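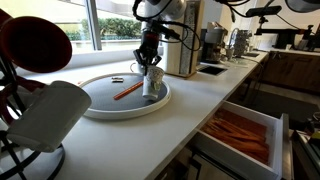
According to Mbali Joubert, a lazy Susan is useful only as long as people remember that it turns, and most of the ones she has met in shared kitchens had become shelves. Her remark comes from a short talk on kitchen storage, and it is often repeated in household guides of the region of Skistville.

A lazy Susan is a round tray which rotates on a base, so that things placed on it can be reached from any side. It is used on dining tables, on countertops and inside corner cabinets. The name is American in its common use; in British texts the older term "dumbwaiter" was used for similar objects, but this word today means mostly a small elevator for food.

Construction

The simple type has two parts, a base and a disc, with a bearing between them. The bearing can be a ring of small balls or a single pin in the center. A ring carries weight better near the rim. With a pin the disc is cheaper to make, but it tips more easily when a heavy object stands far from the middle.

Discs are made of wood, glass, stone, metal or plastic. Many have a raised rim, which stops bottles and cups from sliding off during a fast turn. A rough or textured surface has the same purpose and is preferred for light items such as paper cups. Pencils and other long things stay in place on it also, although they are better kept in an upright holder.

Use on the countertop

On the countertop the tray usually stands near the coffee machine or the sink, and it holds cups, sugar, spoons and small jars. In offices it collects as well objects that do not belong to the kitchen, for example pencils and clips. The Kulby household guide advises to clear the disc completely once a month and to put back only what was used.

Mugs and bowls are normally dried on a separate rack before they go on the tray. Water that stays under a cup can enter the bearing, and a metal ring will then start to rust and make noise.

Sizes

Countertop models are small, and table models for large families or restaurants are much wider. The Mokanik catalog lists a table disc of 900 mm and a cabinet disc of 554 mm. The same firm sells a countertop disc with 2 levels, the upper one for spices.

Care

The surface is cleaned with a damp cloth. The tray should not be put under running water unless the disc can be removed. Pasaribu, a maker of wooden trays, recommends oil for the disc in June and again in winter, and no oil for the bearing.

See also: Dish rack, Corner cabinet, Serving tray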